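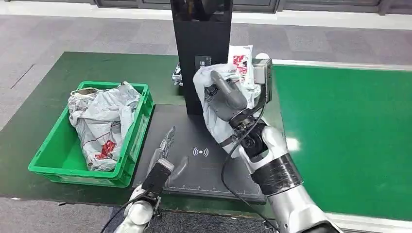

A white plastic bag and the black stand on the work surface.

Down the Grate: A Conversation with Kevin Geraghty of Altwood Basin Service

By Lies Nijs
October 19, 2018

I have walked past storm drains my whole life without giving them a second look, and after a morning with Kevin Geraghty I can't stop looking at them. Kevin runs Altwood Basin Service out of a yard on the north side of Brirville, and his crews clean catch basins for apartment complexes, townhome associations and a handful of shopping plazas. He had coffee going when I got there and had already drawn me a cross section of a basin on the back of a work order.

"So this is your grate, this is your pipe going out, and everything under the pipe is the sump," he said, tapping the paper. "The sump is the whole trick. Water comes in, slows down, and the sand drops. If there's room for it to drop, great. If the sump's full, the sand goes right out the pipe and now it's in the pond, or it's in the line, and getting it out of there costs you a lot more than getting it out of here."

He came to the work sideways. He was doing asphalt patching in his twenties and kept getting called back to the same sunken spots around the same drains. "I'd patch it, it'd sink. I'd patch it, it'd sink. Finally I pulled the grate and got down on my stomach with a flashlight, and the mortar was gone between the blocks. You could see dirt washing in. I was putting nice new asphalt over a hole!" He still does small masonry repairs for that reason, and every truck carries hydraulic cement.

Altwood has 3 vacuum trucks on the road now. Last year the crews cleaned 3,227 basins, a number Kevin knows by heart because each one gets its own line in a log. I asked to see the log and was glad I did. Every structure has a number, a sediment depth before cleaning, a depth after, and a notes column that is pure poetry. "Tennis balls." "Root from the maple again." "Grate rocks, shim it." "Very nice basin."

The "very nice basin" was written by Vitalii Hordiienko, the lead operator, who joined us at the table long enough to eat half a bagel. Vitalii has strong feelings about grates. "People put mulch right up to the edge," he told me. "Then first big rain, the mulch floats, it goes on the grate like a lid, and they call and say the drain is clogged. The drain is clean! I lift off the mulch, the water goes down, everybody is happy. But I have to drive there to do it."

I asked how often a community should have its basins cleaned, expecting a simple answer, and got a good long one. Kevin starts every new property with a measuring visit. His crew drops a marked pole into each basin and writes down how much of the sump is filled. Anything half full or more goes on the list. They measure again the next year, and after two rounds they have a decent idea which basins fill quickly and which hardly fill at all.

"A basin at the bottom of a hill next to a dirt shoulder might want cleaning twice a year," he said. "The one up by the clubhouse, maybe you look at it and leave it alone. I don't want to charge somebody to vacuum a clean hole. They won't thank me, and my guys would be bored."

The biggest job on the books right now is Fullstead, a townhome community on the east side of Brirville with 818 homes and a storm system put in over several phases. The plans for the older phases were wrong in places, and Kevin's crew found 2 basins that weren't on any drawing. One was under a hedge. The other had been sodded over.

Ruairí Flanagan, the property manager at Fullstead, talked with me by phone later that day and was still excited about the sodded one. "There was a wet patch behind one of the buildings for as long as I've worked there," he said. "We'd had a landscaper look at it, we'd had a sprinkler company look at it. Vitalii walked out there with a probe, poked around for ten minutes and hit metal. They cut the grass back, cleaned it out, and now there's a drain where there's supposed to be a drain." He has since had the whole map redrawn, and a copy hangs in the office next to the pool rules.

Scheduling is the hard part, and here Ruairí and Kevin tell the same story from two ends. A vacuum truck is big and loud and needs to get its boom right over the grate, and a parked car on top of a basin means that basin gets skipped. Fullstead now sends out notices one street at a time, a week ahead, and again the evening before. Kevin asks that they include a small map with the basins circled. "If you say 'please move your car,' some people will," he said. "If you show them the exact spot, they'll even move the neighbor's trash can."

Back at the yard we walked out to look at a truck. Róisín Mac an tSaoi, who handles the office and the disposal paperwork, came along and explained where it all goes. The water is drained off and the solids are taken to a facility that accepts them, and each load gets a slip. She scans the slips and sends them to the customer with the log. "Ask whoever you hire for the slips," she said. "Any company doing it right has them in a folder already. It takes me a minute to send them."

She also told me her favorite time of year is December, once the leaves are finally down and the last fall round is finished. "The phone gets quiet and I can see my desk," she said. Kevin said his favorite is the first hard rain after a job. He has been known to drive over to a property and just stand there with an umbrella watching the water go down. His wife has been along for this. "She's a good sport," he said. "She did say next time we could get dinner first."

Before I left I asked what a board could do this week without hiring anyone. He had a few ideas ready. Walk the property and look at every grate. Pull the leaves off by hand or with a rake, and bag them. Look at the pavement around the frame, and if it is cracking or dipping, take a picture and write down where it is. Keep mulch back a couple of feet. Don't lift the grates — they are heavier than they look, and the drop underneath is real.

"And go out when it's raining," he added, already pulling on his boots for the afternoon job on Ó Flaithearta Road. "Ten minutes in a raincoat. You'll learn more about your parking lot than you did all summer."

I went home and raked off the grate at the end of my own street. Tennis ball and all.

Contact Us | Copyright 2018 | All Rights Reserved | Back to Top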